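Section 4. Running the Public Demonstration

4.1 Purpose

This section covers the operation of the Medve arm and its simulation display during open days at the Ostinau site. It is intended for staff who have completed the operator briefing. Questions of procedure should be directed to Andor Juhász, Visitor Program.

4.2 Before the doors open

1. Switch on the controller cabinet and wait for the steady green lamp.
2. Confirm that the visitor barrier is closed on all sides of the demonstration cell.
3. Press and release each emergency stop, then reset from the panel.
4. Start the Sollard simulation on the wall display and load the task named Grocery Basket.
5. Set the speed limit to 200 mm per second. This setting applies to both the real arm and the simulated one.

CAUTION: Do not raise the speed limit while visitors are present, including at the request of a teacher or group leader.

4.3 Presenting the simulated task

1. Invite the group to stand behind the yellow floor line. Up to 3000 visitors may attend in May, and groups must be kept moving.
2. Introduce the task in one or two sentences. The arm is to place grocery items in a lined basket.
3. Select Run. Allow the first item to be picked up before you begin to speak again.
4. Select Pause when the gripper is over the basket. Use the pause to point out the fingers and the wrist link.
5. Select Resume and let the task continue to the end.
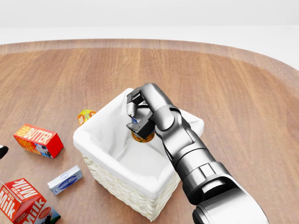

Figure 4. Grocery Basket task in simulation: can held inside the basket, other groceries on the table.

NOTE: Item positions are drawn anew at each run. The layout on the wall display will therefore differ from Figure 4.

NOTE: If the simulated arm drops an item, allow the run to continue. Select Restart only if the arm has stopped moving.

4.4 Handing over to the live arm

1. Close the simulation task and select Live on the panel.
2. Announce clearly that the arm is about to move.
3. Run the live task no more than 3 times per group.
4. Return the arm to its rest position and turn the key switch to Off.

CAUTION: The key must be removed whenever the operator leaves the cell. Return it to the Pladitby desk at the end of the shift and sign the key log.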